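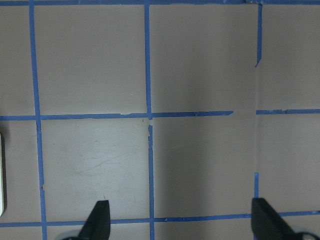
Figure 2. A grid of blue painter's tape laid out by hand on a gray surface.

3.2 Hand-drawn plots and the plants between them

Anyone who has marked out survey plots knows that a square on paper rarely stays square. Lines drift, corners miss each other, and two neighboring cells end up slightly different in size (Figure 2 shows the same effect at table scale). Field botanists have tended to treat this as a nuisance. We think it deserves a much closer look, and the meadows at Starketdale gave us a wonderful place to take one.

The Starketdale records cover nine growing seasons and hold more than 4,000 plant sightings, all tied to plots set out with string and pegs. Pfister's notebooks are a delight here – he wrote down which side of the string each stem was rooted on, even for the smallest sedges. Following Namboodiri, we call a plant an "edge plant" if it stood within a hand's width of a boundary.

Edge plants were recorded twice far more often than we had guessed, and the creeping species were the worst offenders. White clover alone accounts for most of the repeats in the two wettest meadows. Once these are merged, the apparent rise in clover after the November floods nearly disappears, which changes how we read the whole lower valley!

The Sillier plots tell a different story. Their boundaries were reset every spring, so the errors do not build up from year to year, and we return to them in Section 4.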